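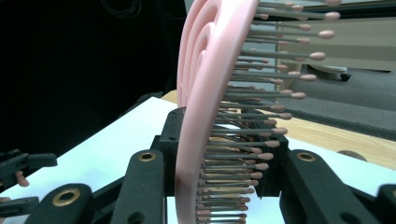
A pink brush in the jaws of a hand-held gripper.

The report Gromska put out on the Gellano stoppage is eleven pages long, and the word "unexpected" is in it so often that I stopped noticing it. I want to argue with that word.

The facts, as far as the company gives them, go like this. A Gellano arm on trial at the Ntuli rehabilitation center was supposed to pick up a hairbrush from a tray and hold it out, handle first, to a person sitting in a chair. In April it picked one up by the head. The pins went into the gap of the jaw and stuck there. The software read the resistance as a weak grip and closed harder. When the user took hold of the handle and pulled, the arm pulled back. A staff member hit the stop button. The user had a sore wrist and a fright. The brush was ruined, and the arm stayed off for 72 hours and then went back to work with what the report calls a revised grasp preference.

Everyone I have talked to in the trade shrugs at this. A sore wrist, a cheap brush. I don't shrug, because the next object on the list was a razor.

Gellano learned to handle brushes from recordings. People hold a pair of grippers, one in each hand or one person to each, and move things around on a table, and the machine is trained on what the cameras on the grippers saw and how the jaws moved. I have nothing against the method. It's cheap, it's quick, and a person with a gripper in hand does sensible things without being told. That last part is my complaint. A person gets pins stuck in the jaw, feels it in the wrist, eases off, wiggles, and it comes free. The recording keeps the motion. It doesn't keep the feeling that caused it.

Gromska says the brush skill was built on 2000 recordings. It's a big number and it is meant to sound like one. How many of those had the pins caught in the mechanism? The report doesn't say. How many were thrown out as bad takes? It doesn't say that either, though it does mention a "quality filter," and anyone who has sat through this kind of work knows what gets filtered. The clumsy ones go. So the machine grows up having never seen trouble, and then trouble is called unexpected.

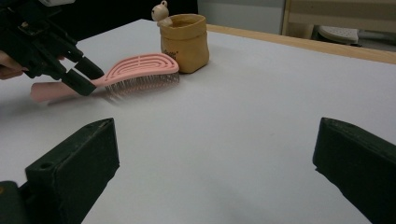

Take the neck of the brush, where the handle meets the head. It's the right place to grab and most people find it without thinking. On a clean pale tabletop with next to nothing else on it, it is easy to find. On the Ntuli tray there was a towel, a cup, a phone and a blanket corner, and the neck was under the towel. What was left showing was the head. The arm did the nearest thing to what it knew.

The fix worries me more than the fault. "Revised grasp preference" means they told it to like the handle more. Nothing in those eleven pages says the arm will now stop squeezing when squeezing doesn't help. Nothing says it will let go when a human being on the other end pulls. Those are two plain safety rules and you could write both on a napkin. You don't need any recordings for them. An old-fashioned engineer would have put a limit on the force and a release on the pull before the thing got anywhere near a lap.

I asked Gromska for the force limit and got a polite reply saying that Gellano operates within comfortable margins. I asked for the log of the trial. The log has 2568 handovers in it, and I was told 50 had been reviewed by hand after the incident. Fifty! The rest were passed by the same software that thought it had a weak grip. 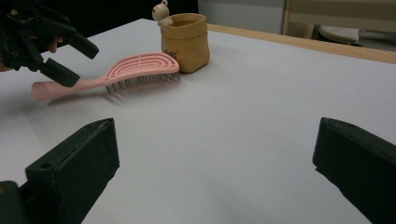
Prutatville, 2020-08-28

Four months on, the trial is being extended to a second site here, with the same arm and a longer list of objects. The flyer in the lobby says the system "learns from people." I suppose it does. People also learn from the time they got it wrong, and I would like to see some of that make it into the training set.

A few things would change my mind. Keep the bad takes and label them. Put the brush down on its side, on its back, half under a cloth, up against whatever small container happens to be standing there, and record what the hands do when it goes badly. Publish the force limit as a number. Let someone outside the company go through the whole log and say how many times the jaw closed twice.

Gromska may already be doing part of this. If so, it should say so in the next report, which was promised for July and hasn't come out. Until it does I'd keep the razor off the tray, and I'd want the stop button within reach of the person in the chair. At Ntuli it was on the far side of the cart.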